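Home | News | Projects | Newsletter | Contact

The week the shirts bit back

I promised last time that I'd write up the laundry trials at Codach, and I was rather hoping to tell you how beautifully they were going. Well, they were, for a while! Then in May, one afternoon just before tea, the left gripper on Tukow decided it didn't want to let go of a sleeve.

If you haven't been following, Tukow is our two-armed folding robot, and the job is simple to say and horrible to do: pick up a crumpled garment, find the ends, stretch it out, lay it flat. On this run it had hold of both ends and was told to open the left hand. The software said open. The hand stayed shut, the other arm carried on to its next position, and there was a noise I can only call expensive – a cuff seam giving up, stitch by stitch.

The stop button works, I'm glad to say. What bothered me was that I had to press it. There's meant to be a pull limit that halts both arms when the cloth goes tight, and when I dug through the settings I found it at 99 per cent of full force, left over from a bench test. As good as no limit at all, then. It should have been 60. I'd love to blame somebody else but the bench test was mine.

The sticking turned out to be a separate fault, lint packed in behind the fingers (Brilia, who supply the grippers, sent us a little brush and some stern advice).

So we've gone back to shirts and jackets in the sitting room, with the limit where it belongs and 2 new rules on the wall: clean the fingers before every session, and one person always within reach of the stop.
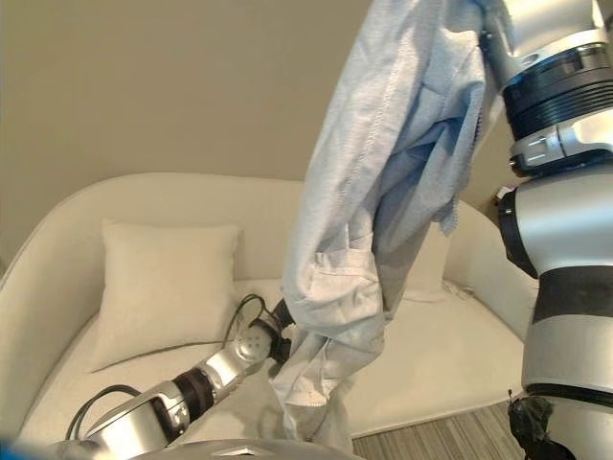 Thick seams and pocket flaps are the bits I watch most nervously now, as they bunch up and give the fingers something to catch on. Bed sheets are off the list until the Tejada people have looked over our force logs, and I'm in no hurry. If you run two arms on one piece of cloth yourself, please go and check your pull limit this afternoon. Mine took almost no time to fix, and I still owe a colleague a shirt.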